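Chapter 9

Locating and Clearance in Flat Assemblies

9.1 Scope of the chapter

Chapter 8 dealt with the size of a single part. The present chapter deals with the relation between a part and the opening that receives it. The parts considered are mostly flat: plates, covers, boards with holes or cutouts, and the pegs, knobs and inserts that go into them. Shafts and bearings follow other rules and are left to Chapter 11.

A part set into an opening can be wrong in position, wrong in angle, or wrong in both. Position error is the distance between the center of the part and the center of the opening. Angle error is the turn between the part's own reference edge and the matching edge of the opening. For a round part in a round hole the angle error about the hole's axis has no effect on fit. For every other outline it does, and it uses up clearance that the designer may have meant for position.

Clearance is the size of the opening minus the size of the part, measured along the same line. It is a full-width figure. The clearance on each side of a centered part is half of it, and confusing the two is the most common source of error in student drawings. In this book the word clearance, used alone, always means the full-width figure.

9.2 Terms

Datum. A surface, edge or axis from which other features are measured. A flat board normally carries a primary datum (its lower face), a secondary datum (one long edge) and a tertiary datum (one short edge).

Locating feature. Any feature that fixes a part in one or more directions. A hole and peg fix two directions. A second hole and peg, if both are close-fitting, attempt to fix a direction that has already been fixed, and the assembly is then said to be overconstrained.

Lead-in. A chamfer or radius at the mouth of an opening or at the tip of a peg. A lead-in widens the range of starting positions from which the part will enter. It does not change the clearance once the part is seated.

Outline mark. A printed or scribed line showing where a part is to rest on a surface with no opening. An outline mark guides placement but does not locate, and should never be shown on a drawing as a datum.

Seat. The surface that stops the part. A peg with a wide base seats on the base, and the depth of the hole is then free to vary.

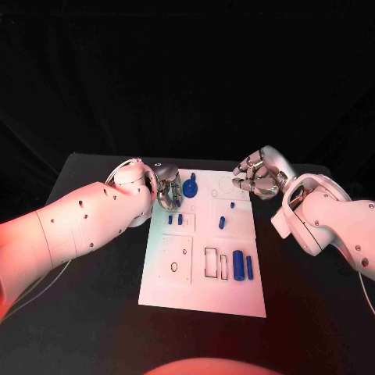
571

9.3 Cutouts, outlines and pegs compared

Three methods of placing a part on a board are in general use. In the first, the board is cut through or recessed to the outline of the part, with a stated clearance. In the second, the outline is only marked. In the third, the board has round holes and the part carries pegs to suit.

A cutout controls position and angle together. Its weakness is at the inside corners, where the cutter leaves a radius. If the part has sharp outside corners, the radius will hold it off the wall before the straight edges come near each other. The corners of the part must be eased, or the corners of the cutout relieved.

A marked outline has no weakness of this kind, but the final position depends entirely on how the part is set down, and nothing keeps it there afterward. Heinonen's placement rule, after Pentti Heinonen, who worked on cover plates at Peltonen, states that a marked outline should be used only where the permitted position error exceeds the width of the line. The rule is conservative and easy to apply.

Pegs are the cheapest of the three to make accurately. Where a part must not turn, use 2 pegs: one in a round hole and the other in a slot whose long axis points toward the first. The slot takes up error in the spacing of the holes and leaves the angle under control.

9.4 Worked case: the Bridcombe cover

The Bridcombe cover is a flat plate held by two pegs and used on the Deker meter housing. The first drawings called for close round holes at both ends. In trial builds the covers bound on the second peg, and fitters at the Culero plant opened the hole by hand. This cured the binding and lost the angle.

The revised drawing kept the left hole round and replaced the right hole with a slot. No other dimension was changed. The production lot of 2,000 covers was fitted without hand work.

The first design was overconstrained along the line joining the pegs. Closer tolerances on the hole spacing would also have allowed assembly, but at a higher cost per cover — and the spacing of the pegs in the housing would have needed the same treatment. The method for deciding between the two remedies is given in Section 9.6, after the treatment of angle error in Section 9.5.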